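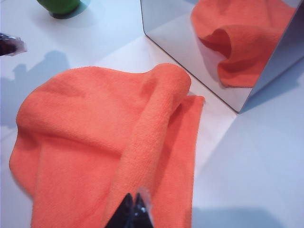
Ticket 2000 – orange microfiber towel, lint and a fold that won't stay
Site: Ellstead
Status: open

Problem: cloth leaves orange fuzz on the white tabletop, worse near the mirror. Also wont hold a flat fold, middle rolls up into a tube.

Tried so far
1. Washed alone, no softener. Less fuzz, not gone.

2. Dried on low. Loops feel better but cloth still bunches up when you put it down. Mirror got wiped with it anyway
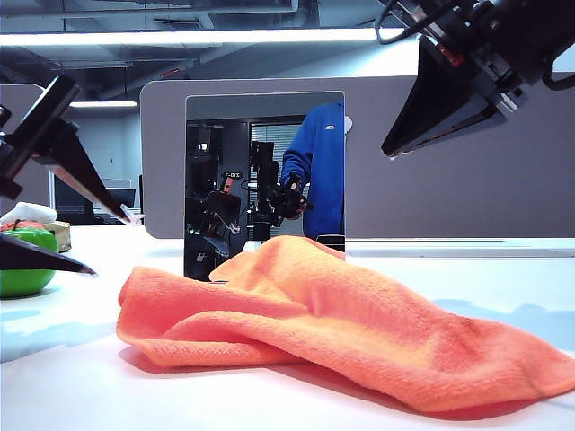 and the streaks were mostly along the bottom edge, where the glass meets the table. Second pass with a dry cloth cleared them. Apple and the little box can stay out, they're not in the way.

3. Picked up by one end, let it hang so the creases drop out, then laid down corner first. Best result yet – still some ripple.
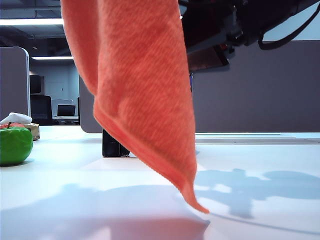 4. Next: 6 more washes, then recheck lint. If its the same, ask Tanier for a replacment from a differnt batch.

Keep ticket open till March.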